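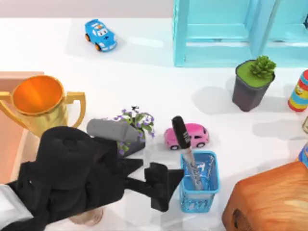

Turquoise open-frame shelf with a small potted succulent just below it.

Home | Guides | Finishes | Tools | Archive | Contact

Painting an Open-Frame Wooden Shelf with Waterborne Enamel

Last revised 2012-04-13

Open-frame shelves are mostly edges and joints. A brush schedule that works on a cabinet door will leave runs on the inside faces of the posts and thin paint on the corners of the rails. The procedure below is for bare or previously painted softwood, using Vakex bonding primer and Pruletti waterborne satin enamel. Other waterborne products can be substituted if the recoat times on the can are followed.

Materials

Bonding primer, one quart
Waterborne enamel, one quart
Sandpaper, 120, 180 and 320 grit
Sanding sponge, fine
Angled synthetic brush, 2 inch
Foam roller, 4 inch, high density
Paintable acrylic caulk
Wood filler
Degreaser or TSP substitute
Four screws for standoff feet

Preparation

Take the shelf down. Painting in place leaves the back edges bare and makes it hard to reach the undersides of the rails. Remove all brackets and hardware and bag them. If the rails are screwed on, mark each one with tape on a hidden face and take the frame apart. If they are glued, leave it together.

Wash all surfaces with degreaser, rinse with clean water, and let the wood dry overnight. Fill old screw holes slightly proud and sand flush when the filler is hard.

Sand bare wood with 120, then 180. On old paint, 180 is enough. The goal is an even dull surface; it is not necessary to remove the old color. Break every sharp edge with two or three passes of the sanding sponge. Paint pulls away from a sharp corner as it dries and will wear through there first.

Test any paint of unknown age for lead before sanding it.

Drive one screw partway into the bottom end of each post. The shelf stands on the screws while it dries and the ends can be painted with everything else.

Priming

Stir the primer for 3 minutes. Do not shake it. Apply in this order:

1. Inside corners and joints, with the brush.
2. Inside faces of the posts.
3. Undersides of the rails.
4. Outside faces and top faces, with the roller.

Go back over each joint after 15 minutes and brush out any paint that has collected. When the primer is dry, run a thin bead of caulk into open joints and wipe it with a damp finger. Caulk will not stick well to raw or dusty wood, so do this after the primer. Knots that show yellow or brown through the primer need a spot coat of shellac.

Scuff with 320 and remove the dust with a damp lint-free cloth.

Finish coats

Apply the enamel in the same order as the primer. Load the brush to one third of the bristle length. Lay the paint on, tip it off in one direction, and leave it alone. Waterborne enamel begins to set in a few minutes, and brushing into it after that leaves drag marks which must be sanded out.

Two coats are normal. Blues and greens over a white primer may need a third; tinting the primer toward the finish color usually avoids this. Scuff lightly between coats. For a harder-looking surface, use 600 grit wet on the top faces only, before the last coat.

Curing

Dry to the touch is not cured. Wait until the period on the label has passed before loading the shelf. Objects set down early will stick and lift the film, rubber and soft plastic in particular. Put saucers under plant pots.

Back out the standoff screws, touch up the holes, and rehang.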